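Household Tasks with Hand-Held Grippers: Team Sultis, Project Report

Our team had one semester to answer a question that sounded easy in October: can a small student group record household chores well enough for a robot arm to learn from them? We called the project Sultis, after a name Luzius Grabner had scribbled on the first parts box, and it stuck.

There were four of us. Luzius and Veronika Fuchs worked on the grippers, Mikkel Damgaard wrote the software that lines up the recordings, and I (Gertraud Gruber) planned the tasks and did a lot of the demonstrating. Regula Kaufmann was our advisor and read every draft of this report, including the bad ones.

The idea is that a person does the chore while holding the same kind of gripper the arm will use later. Square markers let the software work out where each hand is, and a camera worn on the head sees roughly what the robot would see. We picked 12 tasks in all, and my favorites were the ones with lids and boxes. You never think about how much your two hands talk to each other until you try to write it down!
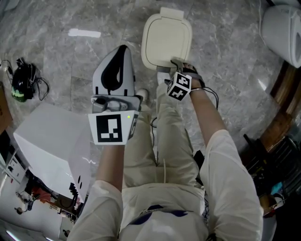 Mikkel found out early that the markers matter more than anything else. If one turns too far from the camera, the track jumps, and a jump of even a few frames ruins the whole recording. We threw away our first 11 takes for that reason. After that we practiced moving with our elbows a little wider and our wrists slower, and the tracks got much cleaner — Veronika started calling it "gripper posture" and corrected everyone on it, Regula included.

Floor-level tasks were the hardest on the demonstrator. Bending forward for a long stretch is tiring, so we switched people every 2 takes. It also gave us more variety, with different arm lengths and different habits.

The arm itself has learned the simplest pick-and-place task so far, and the first time it worked on a Thursday evening we were so loud that people came in from the hall. Lids are still a mess. It reaches for them nicely and then tilts them the wrong way.

Next semester we want to try a softer finger and rewrite the part of Mikkel's code that drops frames. Luzius has already started on the drawings.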